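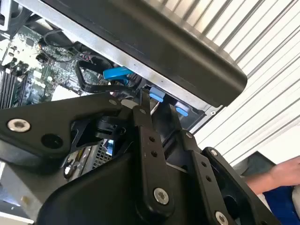

What Is Inside a Computer Case?

Filed under: Technology > How Things Are Built

Print this page | E-mail this page

A desktop computer is a metal box with parts fastened inside it. The box is called the case, or chassis.

The largest circuit board is the motherboard. Many are green. Thin copper lines on the board carry electrical signals between the chips. Small parts called capacitors store electric charge and release it when it is needed.

Memory fits into long, narrow slots. Each slot holds one memory module. Memory keeps the data the computer is using at the moment. Most kinds lose that data when the power is turned off.

Chips give off heat. A fan moves air through the case and carries the heat out. Metal with many small holes, called a grille, lets air pass.

Cables carry power or data. In some cases, colored plastic latches mark the parts a person can release by hand. Other parts are held by screws.

Never open a computer that is plugged in. Ask an adult first.

Text: Zofia Stępień. Checked by Kamil Říha. June 8, 2020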